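Tiled kitchen countertop

Print this article
E-mail this article

A tiled kitchen countertop is a work surface made of ceramic, porcelain or stone tiles set in mortar or adhesive over a rigid base, with the joints filled by grout. It is often built around a sink, in which case the tile is carried up to the basin and finished with a row of trim.
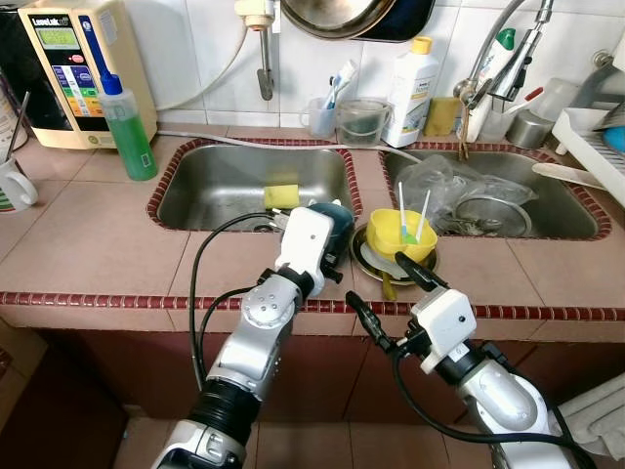

Construction

The surface is laid over a base that must be stiff enough not to flex under load. In older work the base is a bed of mortar floated over wire mesh and building paper. In later work it is usually cement board screwed and bonded to plywood. Particle board is considered unsuitable near a sink, as it swells when water reaches it through a failed joint.

Tiles are laid out dry before setting. The layout normally starts at the front edge or at the center line of the sink, so that cut pieces fall at the back wall, where they are less noticeable. Large tiles reduce the length of grout to be maintained but require a flatter base. Small tiles follow an uneven base more easily and are better suited to narrow strips, curves and rims.

Edge and rim trim

The front lip of the counter takes more knocks than any other part. It may be finished with bullnose tile, with V-cap (an L-shaped piece that covers the top and face of the edge), with wood or metal strip, or with a row of small tiles. A contrasting color is common. Maroon or dark red against a pinkish-beige field is one such scheme, with the same small tiles repeated around the rims of the basins.

Cornero, a trim profile sold in lengths for square edges, is made in matching inside and outside corners. Where corner pieces are not available, trim tiles are mitered, and the joint is filled with grout or a colored sealant.

Sink mounting

There are three usual ways of joining a sink to a tiled counter.

Self-rimming: the flange of the sink rests on top of the finished tile and is sealed with a bead of silicone.

Flush or tile-in: the flange sits on the base and the tile is brought level with it.

Undermount: the sink is fixed below the base, and trim tiles turn down over the cut edge.

A double sink has a divider between its basins. Where the divider is tiled or wide enough to be flat, it tends to be used as a shelf for plates and cups between washing and rinsing. Stainless steel is the usual basin material, being light and tolerant of heat. One basin is commonly kept for washing and the other for rinsing, draining or holding dishes that are waiting.

Items kept at the sink

The back of the counter, against the wall tile, usually serves as storage for things in daily use. These include dish liquid in a squeeze bottle, sponges, cups for small utensils or toothbrushes, and, in some kitchens, a water filter or ionizer connected by a hose. Sponges left flat on tile dry slowly and are better stood on edge.

Grout and maintenance

Grout is the weakest part of the assembly. Cement grout is porous and takes up stains from tea, turmeric and oil. It is sealed after curing and resealed at intervals set by the maker of the sealer. Epoxy grout does not need sealing but is harder to apply and to remove.

The joint between the counter and the wall should be filled with flexible sealant instead of grout, as the two surfaces move separately. The same applies at the sink flange. Cracked or missing grout at the rim of a basin should be raked out to a depth of at least 2 mm and replaced before the base is affected.

Acid cleaners, including vinegar, gradually wear away cement grout. A neutral detergent is sufficient for ordinary cleaning.

Replacement

Single tiles can be removed by cutting out the surrounding grout and breaking the tile from its center. Matching trim is the usual difficulty, as small colored tiles go out of production sooner than field tiles. Installers often leave a few spares in the sink cabinet.

See also

Backsplash
Drainboard
Grout
Mortar bed

Entry prepared by Urmila Kandpal. Technical review by Shalini Shukla. Last revised 2026-01-06.

Print this article
E-mail this article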